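3.2 Garment condition and hem finish

Wear at the lower leg was treated separately from wear at the seat and knee, following the scheme of Niskanen and Pesonen. Hems were assigned to one of four grades. Grade 1 is a factory hem with the stitching complete. Grade 2 has the stitching broken in one or more places but the fold still held. In Grade 3 the fold has opened and the raw edge is exposed. Grade 4 covers hems that were cut off by an owner and left to fray.

Households in Dranddale and Vesden kept a laundry diary for nine months, ending in May. Each entry gave the wash temperature, the drying method and any repair made since the previous entry. Diaries with gaps longer than four weeks were excluded from the fiber loss estimates but kept for the grading exercise, as grading depends only on the garment itself.

Grading was carried out by two assessors (Honkanen and Kiiskinen) working independently. Where their grades differed, the garment was passed to Bang, whose grade was final. Most disagreements fell between Grades 2 and 3, where a partly opened fold can be read either way depending on how the leg is laid. Grade 4 gave little trouble. A cut hem has no fold and, after repeated washing, the weft yarns work loose and leave a fringe of warp ends (Figure 4). 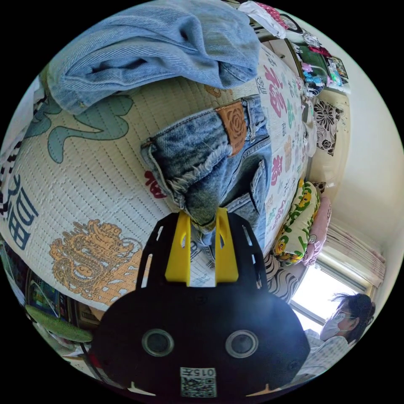
Figure 4. Light-wash denim jeans with a frayed, cut-off hem and a rose-embossed waistband patch.

Fringe length was measured from the last intact weft yarn to the tip of the longest warp end, with the leg flat and the fringe combed straight. Readings were taken at the inseam, the outseam and the midpoint of the front panel. The seam readings were consistently shorter, because the felled seam holds the weft in place. For this reason only the midpoint reading enters the regression in Section 4, and the seam readings are reported separately.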